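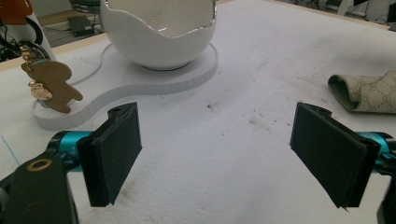 设备的钱我们批得下来，批不下来的是后面那些零碎，Zodwa Pillay 来信里这样写，夹爪的报价单只有一行，等东西到了，又要桌子，又要线，又要备用的指垫，每一样都得重新走一遍申请，有没有办法一次写全？

有。Ikdale 的日常工作，大部分就是把这张单子写全。

## 我们做什么

Ikdale 是一家做自动化设备采购规划的小公司。客户主要是高校实验室、职业学校的实训中心和中小型工厂，想买的东西多半是桌面机械臂、手持夹爪、末端工具、相机，以及跟这些配套的工作台和布线。客户带着一个想法来，有时只有一句话，例如“想让机械手学会收拾桌面上的小东西”。我们负责把这句话变成一份能交给财务的预算，再变成一份供应商看得懂的需求说明。

我们自己不生产设备，也不代理任何品牌。收入来自规划费，规划费按项目收，和客户最后买了什么、买了多少没有关系。这一条写在每份合同的第一页。

客户经常问能不能顺便代购。不能。订单由客户自己下，发票开给客户，我们只在下单前后各核对一次清单。

## 公司的来历

Ikdale 最早是 Flurnelia 实训中心里的一间办公室。当时中心要添置一批夹持设备，Riaan Adams 负责写预算，Thandeka Ndlovu 负责验收。预算写得很顺利，验收的时候发现工作台比说明书要求的窄，夹爪的控制盒没地方放，最后放在了地上。后来补买桌子，又赶上年度预算已经关账，一直等到第二年才补齐。

那次之后，Riaan 把缺的东西整理成一张表，给隔壁两个部门用过，又被别的学校要去。要的人多了，两个人就出来成立了公司。那张表到现在还在用，改过很多版，名字一直叫“桌边表”，内部也这么叫。

Sipho Mokoena 后来加入，管报价和合同。Njål Tangen 管试用和测量，多数时间不在办公室，在客户那边的桌子旁边。

公司现在还是这四个人。项目多的月份会请外面的电气工程师帮忙看图，费用单独列出，事先征得客户同意。

## 一个项目怎么走

### 先看要拿什么

我们问客户的第一个问题是：要夹的东西是哪些。请客户把实物摆到桌上，不要只写类别。“小件物品”这四个字在预算里没有用处。一只边缘不齐的瓷碗，和一枚平躺在桌面上的钥匙扣，对夹爪的要求差得很远。碗要考虑开口宽度和夹持力，薄而平的东西要考虑指尖能不能贴着台面伸进去。卷起来的布料又是另一回事，夹紧了会变形，夹松了会散开。

物品清单定下来以后，按三个项目登记：最宽处的尺寸、重量、表面。表面这一栏最容易被省掉。光滑的釉面、金属链条、织物，需要的指垫材料不一样，指垫又是消耗品，会直接影响第二年的费用。

清单里有易碎品的，我们会建议多备几件同款。做测试一定会有损耗，这笔钱应该写进预算，不要等碎了再从办公费里出。

### 再看桌子

桌子的问题占了我们现场工作的很大一部分。要记的内容有台面的长宽和高度、材质、是否反光、是否晃动、四周能不能走人。台面有划痕和污渍不影响夹取，但如果同时要用相机，就要先问清楚这些痕迹会不会干扰识别。需要干净台面的项目，我们会把更换台面板单列一行，台面板比整张桌子便宜得多。

桌面上的分区也在这一步画出来。哪里放物品，哪里留空，哪里过线，画在一张草图上，附在预算后面。客户的财务部门不一定看，安装的人一定会看。

### 线和电

线缆在报价单上通常不出现，或者只写“含标准线”。标准线多长，要问。从桌上的设备到墙上的插座，中间要绕过桌腿、椅子和人走的路，实际需要的长度往往超过标准线。我们的做法是用一根绳子在现场走一遍，量绳子。

电源适配器放在哪里也要写明。放在桌下托架上，就要买托架。放在地上，就要有线槽或者护罩。两种做法我们都做过预算，托架贵一点，打扫方便。

### 选型和试用

需求说明写完以后，一般发给三家供应商。供应商由客户指定，客户没有名单的，我们提供，并且写明我们和这些供应商以前有没有打过交道。

能借样机的，一定借。手持夹爪比较容易借到，体积小，寄送方便，可以先由人拿着，在真实的桌子上、用真实的物品试。人手能用它做成的动作，不代表装到机械臂上也能做成，但人手拿着都夹不起来的东西，可以早点从清单里划掉，或者换一种指形。

试用由 Njål 到场，记录表是固定格式，每件物品记开口是否够、指垫是否打滑、有没有碰到台面。试用的结论客户和供应商各拿一份。

### 交预算

最后交给客户的是三份文件：预算表、需求说明、桌面草图。预算表的每一行都注明来源，有报价单的附报价单编号，没有报价单的写清楚是怎么估出来的。

## 预算表里有哪些行

经常有人想先看看格式，再决定要不要找我们。格式可以公开，大致如下。

**一次性支出**

- 夹爪或机械臂本体
- 控制器、急停、软件授权
- 相机和支架（如需要）
- 工作台或台面板
- 线缆、线槽、电源托架
- 测试物品，含备用件
- 运费、保险、安装
- 首次培训

**每年支出**

- 指垫和其他易损件
- 软件续费
- 校准
- 维修预留
- 新增测试物品

**容易漏的**

- 设备到货前，旧设备的拆除和搬运
- 安装期间场地停用造成的安排变动
- 操作人员的工时
- 税费，尤其是境外采购
- 存放箱和标签

最后这一组没有统一的比例。有的供应商建议按设备价的一个百分比预留，我们不用这种算法，每一行都单独填，填零也要写出来是零。

## 收费

标准规划费每个项目 3,000，包含现场测量、需求说明、比价、预算表和桌面草图。金额按合同约定的货币，不含差旅。

只需要核对现有清单的，收 1,000。客户把自己写好的预算发过来，我们对照桌边表检查，列出缺项和重复项，用书面形式答复，不去现场。

学校的教学项目，如果需要登记的测试物品超过 50 件，会另外报价。物品多了，登记和试用的时间会成倍增加，按标准价做不下来。低于这个数的都按标准价。

试用环节借样机产生的押金由客户支付，归还后由供应商直接退给客户，不经过我们的账户。

一份预算交付之后，免费修改 2 次。供应商调价引起的修改不计入次数。客户更换了要夹的物品，视为新需求，要重新看一遍桌子以后的所有步骤，费用另谈。

## 做过的项目

**Alemayehu 的陶瓷车间。** 客户想买一套夹爪，用来从晾架上取素坯。最初的预算里只有夹爪和机械臂。现场看过以后，晾架的层距放不进夹爪的手腕，我们给出两种方案，一种换窄型夹爪，一种改晾架。改晾架便宜，车间选了这一种。夹爪型号没有变，预算总额比最初高，多出来的部分是晾架、线缆和安全围栏。客户的财务问为什么越规划越贵，Sipho 的答复是，这些东西原本也要买，只是原来没有写。

**Gidari 的实训教室。** 教室里同时有几张工作台，老师希望每张都配一套。我们建议先配一张，用满一个学期再决定。老师起初不同意，担心下一年没有经费。后来学校在预算里写成分两期执行，第一期的钱确认，第二期的钱列为计划。第一期用下来，换了一种指垫，台子的摆放方向也改了。第二期按改过的清单采购。

**Flurnelia 实训中心。** 我们离开以后，中心仍然是客户。每年 12 月他们把下一年的易损件清单发过来核对，这项服务按清单核对收费。

还有几个项目客户没有同意公开，这里不列。

也有没做成的。有一家工厂找我们规划分拣设备，测量做完以后，我们认为按他们现有的产量，人工更合适，至少两年内不用买。报告照写，规划费照收，设备没有买。客户对收费有意见，Riaan 和对方谈了一个下午，最后按合同结清。之后我们在合同里加了一句话：规划结论可能是暂不采购。

## 关于租用和二手

租还是买，取决于一年里实际使用多少周。使用时间短、物品种类还没定的，我们会把租赁方案一起列出来比较。租赁合同要注意指垫磨损算谁的，有些合同把指垫归为正常损耗，有些要按件赔偿，差别很大。

二手设备可以买，要查三件事：控制软件的授权能不能转移，配件还供不供货，急停是否符合当地现行要求。授权转不过来的，价格再低也不建议考虑。指面有擦痕、外壳有磕碰，一般不影响使用，可以用来谈价。关节间隙和夹持力需要实测，Njål 可以到场，也可以由卖方录下测量过程寄给我们看。

## 我们不做的事

- 不替客户写招标文件里的评分标准。可以提供技术参数的解释，评分由客户定。
- 不承诺节省多少人工。产量数据由客户提供，我们只按数据计算。
- 不做安全认证。需要认证的项目，在预算表里留出这一行，由有资质的机构报价。
- 不收供应商的礼品、样品和返点。借来的样机用完归还，归还单附在项目文件里。

## 常被问到的几件事

**多久能拿到预算？** 看供应商回复的速度。现场测量一天之内做完，写需求说明也快，时间多半花在等报价上。急用的话，请提前告诉我们关账日期，我们会按那个日期倒排，并注明哪几行还没有正式报价。

**没有确定买什么，可以来找你们吗？** 可以。把想让设备处理的东西准备好就行。准备一张现有工作区的平面图更好，手画的也可以。

**能不能远程做？** 清单核对本来就是远程。标准规划需要到场，量桌子和走线这两步没有找到好的替代办法。

**预算交上去只批了一部分怎么办？** 把批复金额发给我们，Thandeka 会重新排一遍先后。通常先保证设备能安全地用起来，线缆、急停和培训不往后推，相机和额外的测试物品可以往后推。这种调整算一次修改。

**验收的时候你们来吗？** 标准规划不含验收。可以加，按天计费。不加也没有关系，需求说明后面附了一张验收单，照着逐行核对即可，有对不上的地方写信来问。

## 联系

来信请写明要处理的物品、工作台的大致情况，以及单位的预算关账时间。报价和合同的问题找 Sipho Mokoena，现场测量和借样机找 Njål Tangen，其他事情写给 Thandeka Ndlovu。桌边表的空白版可以来信索取，不收费，拿去自己改也可以。

办公时间上午九点到下午五点。去现场的日子办公室可能没有人接电话，留言当天会回。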